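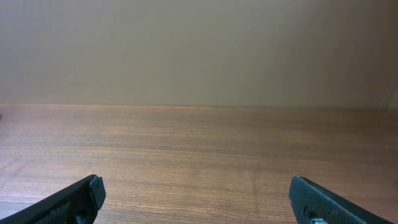 Home Karts Seats & Ribs Helmets Tyres Used Stock Track Days Contact

Premilo Junior Kart Seat

If you have ever stood at the side of a kart circuit and watched your child climb out after a long run, holding their ribs and insisting that everything is fine, then you will know why we take seats so seriously in this shop. The seat is the part most families think about last (engines and tyres get all the attention, and I do understand why), yet it is the part that holds the driver, carries most of the weight and tells those small hips and shoulders what the back end of the kart is doing.

We have sold the Premilo for several seasons now at our Pimstead counter and it has become the seat we reach for first when somebody comes in with a driver between eight and thirteen years old. It is a fibreglass shell with a medium flex, a little softer around the ribs than at the base, and it comes with a rolled edge all the way round so there is nothing sharp to catch a suit on. The sides come up a touch higher than on the Prins seat we also stock, and most younger drivers like that, particularly at a bumpy place like Fliditthorpe where you get thrown about a good deal through the back section.

Sizes and weights

The Premilo comes in four junior sizes, numbered 0 to 3. Size 1 is by far the one we sell most of, and the bare shell in that size weighs 1,542 grams on our own scales. The padded version is a bit heavier, naturally, and feels snugger by roughly one size, so please bear that in mind if you are ordering from a measurement and haven't been able to sit in one.

To measure, have your driver sit on a hard chair in their race suit and rib protector – this really does matter, as a good rib protector adds more than you would think – and measure straight across the widest part of the hips. Don't pull the tape tight. Send us that figure along with their height and weight and we will write back with the size we would choose. If they are right on the line between two sizes we will usually suggest the smaller one for a driver who has stopped growing for the moment and the larger one, with a pad or two, for a driver who plainly hasn't!

Fitting

Every shell comes undrilled. You can drill it yourself with a sharp 8 mm bit and a bit of masking tape over the spot to stop the surface chipping, and plenty of our customers do just that at the kitchen table. Use the large washers on both sides, do the bolts up by hand first, and go round them again once the seat is sitting where you want it. Never bend the stays by hauling on the seat itself. We see two or three cracked shells every spring from that.

If you would sooner leave it to us, Eirini Moschos does all our seat fitting in the workshop on a Wednesday, and she will set the height and angle to the chassis maker's figures and then fine-tune it with the driver sitting in. Allow an hour, bring the suit, boots and rib protector, and bring lead if you carry any. She is very patient with wriggly eight-year-olds. Fitting is £15 when the seat is bought from us, and the bolts and washers are included in that.

Price and ordering

Premilo Junior, bare shell, sizes 0 to 3: £113
Part number: 866 (please add your size, so 866-0, 866-1 and so on)
Padded version: please ring for the current price
Colour: black

Seats are posted on the next working day if we have your size on the shelf. Size 0 does tend to run short in May, when a lot of the new cadets are getting going, so it is worth a quick call before you drive over. An unused, undrilled seat can come back to us for exchange within a month, and we are quite happy for you to sit your driver in it at home with the suit on before you decide. Once it has been drilled, I'm afraid it is yours.

We also keep stick-on seat pads, spare stays and lead bolts in stock, and they can all go in the same box as the seat for no extra postage.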